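Shop > Doors & Entry > Reinforcement > Nurmi Door Frame Kit

Nurmi Door Frame Kit

Most burglars don't pick locks. Picking is a hobby, and it takes patience and good light and a willingness to kneel on somebody's welcome mat. What a burglar has is a foot. He puts the foot next to the knob, and the deadbolt you paid good money for stays fully locked while the strip of soft pine holding it lets go and lands in the hallway.

The Nurmi is a long piece of steel for that strip of pine. It has no app. It won't send you a clip of the man while he's kicking, and it can't be asked to play music. You screw it to the door frame, you paint over it if you care to, and after a week you forget you own it.

Adon makes two versions. The standard kit is for wood frames with a door that swings in, which covers most front doors and nearly all the ones I get asked about. The Borner version has a narrower strike for older frames where a previous owner got creative with a chisel. If you lift your strike plate and find toothpicks and wood glue in the holes, get the Borner.

What comes in the kit

One steel jamb plate, 73 inches long, drilled for a knob latch and a deadbolt. Four hinge shields. A wraparound plate for the lock edge of the door. A bag of long screws, with a few spares, because one of them will roll under the stove. A drill bit. A sheet of instructions that was written by a person and reads like it.

Finish is white primer or dark bronze. The bronze looks better in the catalog than it does on anyone's house, but it sells, so it stays.

What it does

A factory strike plate is held on by two screws about as long as a fingernail. They go into the trim board and stop there, well short of anything structural. The Nurmi's screws go through the jamb, across the gap, and into the stud behind it, so a kick gets spread along the height of the door and into the framing of the house. The hinge shields do the same job on the other side. People skip the hinges. Please don't skip the hinges.

It will slow a person down and make him very loud, and most break-ins are planned around neither of those things. It won't stop someone with a pry bar, a free afternoon and neighbors who mind their own business. It also does nothing whatever for a window, or for a door you left unlocked while you took the trash out.

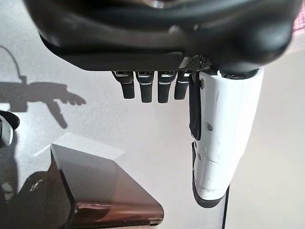
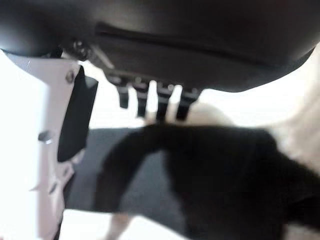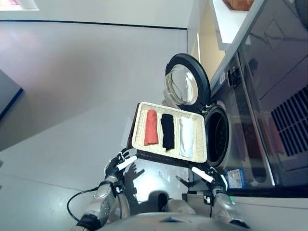 Side doors are where I'd put the first kit if you're only buying one. Everybody fusses over the front, with the good lock and the porch light and the little sign from an alarm company they dropped years ago, and meanwhile the door by the laundry is hollow and hidden from the street. A door like that swings in over whatever the household keeps down low. Your washer isn't moving, but a woven tray of rolled or folded cloths like the one in the last photo can go up on a shelf for the afternoon, especially if it's got a white one in it, because drilling into an old jamb throws a brown dust that sticks to everything. Sweep before you put it back. Then check that the door still closes all the way with the wraparound on, since that's the step people call me about.

Fitting it

Set aside an afternoon if you've never done one. You need a drill, a pencil, a level if you're the kind who'll be bothered otherwise, and someone to hold the top of the plate who can stand to be told "left a bit" several times.

Take off the old strike and throw it away. Keep it for sentimental reasons if you must. Hold the Nurmi against the jamb and line up the deadbolt opening first, then the latch. If the latch opening is off by a hair, favor the deadbolt and file the other one. Drill the pilot holes all the way through into the stud. You'll feel the bit go through the jamb, drop into nothing, and catch again. That second catch is what you paid for. If it never comes, stop and measure, because you may have missed the stud or have a gap that needs a shim.

Drive the screws by hand for the last few turns. A power driver will cheerfully pull the whole frame sideways, and then your door won't shut, and you'll have secured the house by making it impossible to leave.

Frames with sidelights (those skinny windows next to the door) often have no proper stud on that side. Write to us before ordering. The answer is sometimes no, and I'd like to say no before you own the thing.

Renters should ask the landlord. It's a bunch of screw holes, and a landlord with any sense will be delighted that somebody else is paying for them.

From the mailbag

We sold our first batch in Plendinura after a bad stretch of kick-ins on the east side, and the kit got most of its changes there. The original plate was too shiny. The original instructions had a diagram that was upside down, which I'd looked at 100 times and never noticed.

Shivam Kashyap wrote in to say he'd fitted his, was pleased with it, and then locked himself out that same evening. He tried his shoulder on it. He reports that the product performs as described and that the locksmith was very nice. We've asked him if we can print that on the box and he's thinking about it.

Another customer wanted to know whether the dark bronze would "put off" criminals. I don't believe they look that closely.

Ordering

In-stock kits go out within 4 business days. The Borner version takes up to 9, as we cut those to order. Give us the thickness of your door and whether it swings in or out. A photo of the old strike plate helps. You can return anything that hasn't been drilled, painted or bent, and please put the screws back in their bag first.

We don't do installation. We can talk you through it on the phone on weekday mornings, when I've had coffee and you haven't yet taken the door off.

Page last changed Sunday, August 4, 2024. The dark bronze is out of stock until later in August.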